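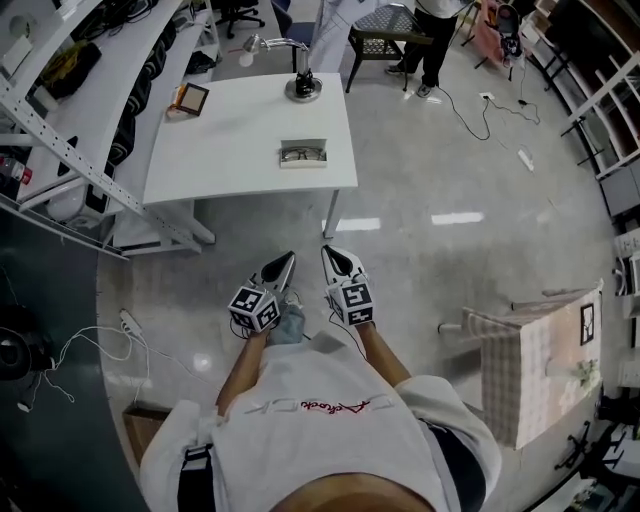
*A white T-shirt with red script lettering, seen from above.*

**Flelwood's shirt print shop opens a second room in December**

FLELWOOD – Cultum, the community print shop on Mudaliar Street, is doubling its space! A second room opens to the public in December, with 20 print stations, a proper drying area and a long wall for showing off what people make.

The shop began with 2 borrowed presses and a box of plain cotton shirts. Over the past year, people from Flelwood and nearby Flerkberg printed 2,265 shirts there, for ball teams, family reunions, school plays, bakeries and at least one very large wedding.

"We ran out of places to hang things up," said Umesh Grewal, who founded Cultum. "People were carrying damp shirts out to their cars on coat hangers. I'm thrilled that we can finally give everybody some elbow room, and I can't wait to see what goes up on that wall."

The new room will also be home to a lettering class taught by Junpei Tsuchiya, a sign painter who has worked in Flerkberg for most of his career. Students will draw their own letters by hand, cut a stencil or burn a screen, and print the result on a shirt to take home. Script is the favorite so far, and Tsuchiya says it's a great place to start.

"A name in script has so much life in it," Tsuchiya said. "You change one loop and it's a whole different shirt. I've had students redo a capital R all evening and go home happy."

There are 70 places in the first round of classes, and no drawing experience is needed. Ink, screens and aprons are included. Please bring your own shirt, washed once without fabric softener. Light colors work best for first prints, and heavy cotton is easier to handle than thin.

Doors open at 10 a.m. on opening day, with free printing until 4 p.m. and the old room open as usual. Class sign-up sheets will be at the front desk.

**Press contact:** Umesh Grewal, Cultum, Mudaliar Street, Flelwood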